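Search stories
Last updated 11 August 2023

The Green Pillows

She'd be at the station by two. Which left — what, not long enough. Bed first, then boxes, then the hall, then sit down and look like a person who'd been sitting down all morning.

He'd meant to do it on Thursday. Thursday he had gone to Paluton for a lampshade and come back with no lampshade and a bag of oranges.

The grey sheet was on at least. Fitted, sort of. One corner kept creeping up, he tugged it, the opposite corner went. Tugged that. Fine. It was only his sister, she had slept on a bathroom floor in Bragança once and told everyone it was cool and very quiet.

And the yellow one. Put the yellow one out or not? Their mother's yellow, the loud yellow, it went with nothing. He stood there dithering in his socks.

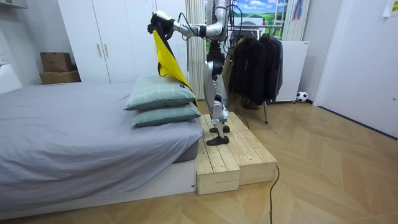 Leave the yellow alone, his sister had said on the phone, she wasn't coming all that way to lie on a lemon. She wanted the green ones, both of them, the checked ones from the old back room. If he had lost the green ones she would turn round and go home.

He hadn't lost the green ones. He'd lost them a little bit, in February, in the move. Eight boxes marked BEDROOM and not one of them with a pillow in it. They were in with the saucepans.

So, green. Green on the bed, one on the other, the way she used to have them. He gave the top one a thump. Moved it. Moved it back.

Phone. Train was on time, she said, and was there anything to eat, and had he opened the letter yet.

Oranges, he typed. Didn't answer the other bit.

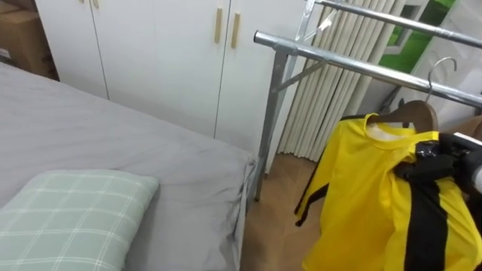 The letter was from Stirketti, the people selling the house. He knew what it would say. It'd say a number and it would want two signatures, his and hers, and after that there wouldn't be a back room any more, just somebody else's back room with somebody else's pillows. He had put it in the drawer with the takeaway menus. Then under the menus.

Twenty to. Shoes. Where were his shoes. 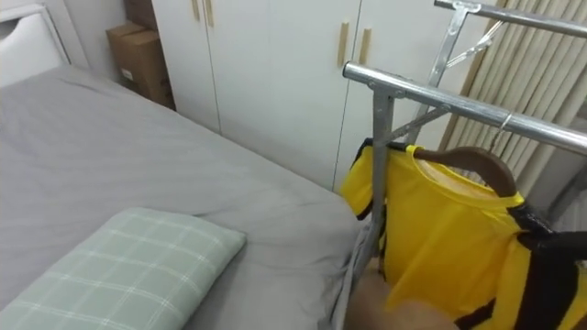

She would go straight for the boxes, he knew that too. She couldn't see a box without wanting the tape off it. He'd told her he was unpacked, all done, months ago, lovely flat, and there they were between the bed and the wardrobe, two of them, brown as anything, the bottom one with it's little white label. No time to shift them. No where to shift them to. He thought about a blanket over the top. A blanket over two boxes looks like a blanket over two boxes.

Leave it. Let her see. 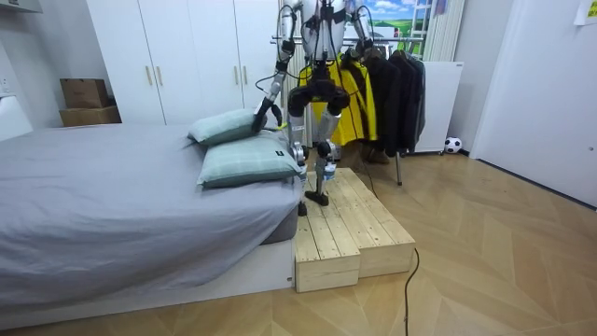

He got as far as the front door with one arm in his coat and then went back. Not to the bedroom, to the kitchen, to the drawer. Menus out, all over the floor. He folded the letter in half, unopened, and put it in his inside pocket where he could feel the corner of it, and then he ran for the bus.

14 shares
2 comments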